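Stirnmont Residents' Forum > Shared Facilities > Kitchen Policy

Proposed revision to the shared kitchen booking rules
Posted by S_Oddsson, Feb 21, 2021
17 comments | 4 shares

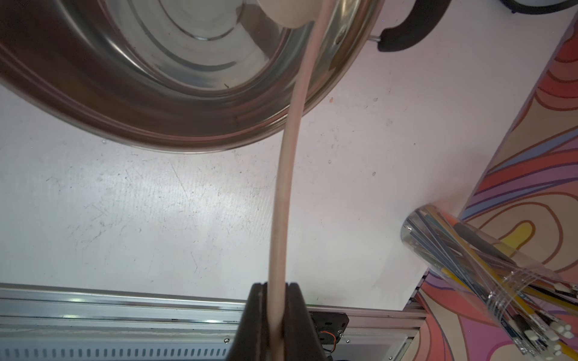
The house association has asked residents to comment on the booking rules for the ground floor kitchen before the revised text goes to a vote. The present rules were adopted when the building had far fewer tenants and the kitchen was used mainly on holidays. It is now in demand on most evenings, and the office has received a number of written complaints about bookings that run over or are never used.

The revision would make three changes. First, a single booking would be limited to two hours, with one extension permitted if the next slot is free. Second, a household that fails to appear twice in a quarter would lose the right to book in advance for the following month. Third, the deposit would be raised to 74 and held by the office until the kitchen has been inspected.

Residents are invited to state their views below. Please refer to the section of the rules you are addressing.

Signe Oddsson
Building Office

9 likes | Reply

hm_hung
I support the second change and oppose the first. Two hours is not sufficient for any household that cooks for more than four people. A braised dish requires most of that time on the stove alone, and the rules also require the user to wash, dry and return all equipment before the slot ends. I would ask that the limit be set at three hours, with no extension.

Hui-mei Hung, Unit 393

12 likes | Reply

P.Furtuna
I must respectfully disagree with the previous comment. A three-hour limit leaves room for one booking between the end of the working day and the start of quiet hours. Under a two-hour limit there are two. The kitchen is a shared facility and the rules should favor the larger number of households. Long cooking can be started at home and finished downstairs.

6 likes | Reply

hm_hung
Several of the older units have a two-burner stove and no oven. Residents of those units book the kitchen for the very reason that the cooking cannot be started at home. I would ask Mr. Furtună to take this into account.

14 likes | Reply

P.Furtuna
The point is noted. I was not aware that the older units had no oven. I would accept a three-hour limit on weekends only.

3 likes | Reply

tk_kwan_601
With regard to the third change, I request that the office explain how the deposit was calculated. The minutes from September mention a repair fund of 4000, of which very little had been spent. If the fund is adequate, I see no basis for a higher deposit. I also note that the last inspection of my booking took place eight days after the fact, by which time other households had used the room. I was charged for a stained counter that I did not stain.

Tsz-kin Kwan, Unit 601

18 likes | Reply

S_Oddsson
The repair fund covers fixed appliances and plumbing. It may not be used for utensils, cookware or cleaning. The deposit was set with reference to the charge made by our cleaning contractor, Jolwood, for a single call. As to the delay in inspection, the office accepts the complaint. Section 5 will be amended so that an inspection must be carried out by noon on the following day, failing which the deposit is returned in full. Please write to me separately about the counter charge.

11 likes | Reply

yeemanwei
I am in favor of all three changes with the amendment to Section 5. I would add a request that the equipment list be brought up to date. The list on the door still includes a rice cooker that was removed last year, and a resident who signs it is accepting responsibility for an item that is not there.

7 likes | Reply

tk_kwan_601
Seconded. I withdraw my objection to the deposit if the noon deadline is adopted in writing. I maintain that the amount is too high.

5 likes | Reply

S_Oddsson
The equipment list will be replaced this week. The time limit will be put to the vote as two separate options, one for two hours on all days and one for three hours on weekends. Comments remain open.

2 likes | Reply

Load more comments (7)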